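I finished my second rewatch of the show last night, a little after midnight, and I have been putting off writing about it because the last time I posted about a dub I got two emails telling me I was wrong. So be it.

I'm not going to name the show in this post. If you have been reading a while you know which one. It's the one with the lighthouse and the sisters, and I have gone on about it enough that the title doesn't need to be in every headline.

What I wanted to talk about is the recast. Between the first season and the second they changed the English voice for the older sister, and I hated it when it first came out. I dropped the dub halfway through the second season and finished with subtitles. Mohammed-Awal Gbeho told me back then that I was being stubborn and that I would come around if I watched both seasons straight through. He was mostly right.

The first actress plays her tired. Every line sounds like she has been up all night, and since the character runs a night ferry, that works. The second one plays her angry. When you have waited a year between seasons and you only remember the tired voice, the angry voice sounds like a different person walked in wearing her coat. But when you watch the last episode of season one and then the first episode of season two with no gap, you notice that the script has already changed. She lost the boat. Of course she is angry. The subtitles have her snapping at people too, I just didn't hear it because I don't speak the language and I was reading.

I still think the scene on the dock was better in my head than it is in the dub. She says "you could have called" and the English version puts a big pause in the middle of it. It doesn't need the pause. Dede Tsikata thinks the pause is there to match the mouth movements and she may be right, but the character has her back turned for half of that line, so I don't know what mouth they were matching.

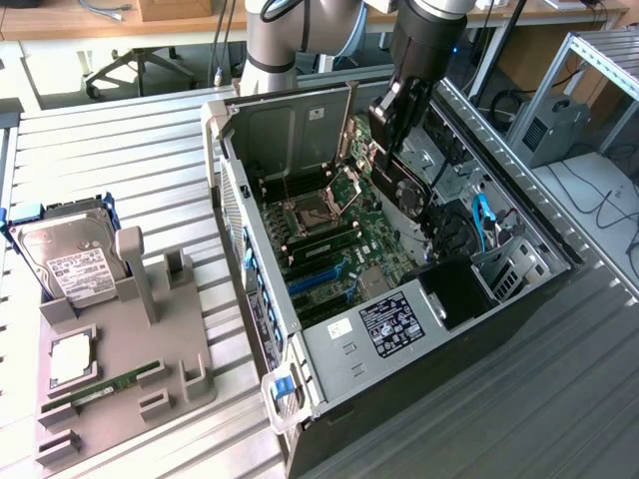
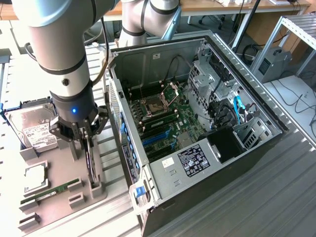 The younger sister is the same actress all the way through and she is very good. I don't have much to say about her. She gets the funny lines and she doesn't push them. There is a bit with a kettle in the fourth episode that I rewound, and I don't usually rewind.

The music is where I change my mind every time. On my first watch I thought the ending song was filler. This time I let it play through most nights instead of skipping to the next episode, and now it's stuck in my head at work. The opening I still skip. It's too loud compared to the episode and it shows you a thing in the last few seconds that you shouldn't know until near the end. I have no idea why shows keep doing this. If you are watching for the first time, skip the opening from the middle of season one onward. You won't miss anything.

I also tried the manga again. I got as far as the end of the second volume, which covers more or less what the first season does, and stopped. It's fine. The art is cleaner than I remembered and the ferry is drawn with a lot of care, but the conversations feel shorter and I kept hearing the voices from the show anyway. Ayuba Akolgo has the rest of the set and has offered to lend it to me, so I might keep going in July when things are quieter.

A few people asked in the comments on the last post whether the show is worth it if you don't like slow stuff. Probably not. There is one chase and it's on bicycles. Most of an episode can be two people cleaning fish and not talking about their mother. I like that, but I have watched it with people who fell asleep and I didn't hold it against them.

Someone else asked about the movie. I have seen it once. It's a recap with some new scenes stuck on the end, and the new scenes use the second actress, so if you go from season one straight to the movie you will have the same problem I had. Watch it last or don't watch it.

Next I'm going to start the one Mariama Mahama has been recommending, with the traveling court and the judge who can't read. She says the first few episodes are rough and that it picks up once they leave the capital. I'm going to try it dubbed first this time – I know, I know – and switch only if I can't stand it. I'll post when I'm a few episodes in.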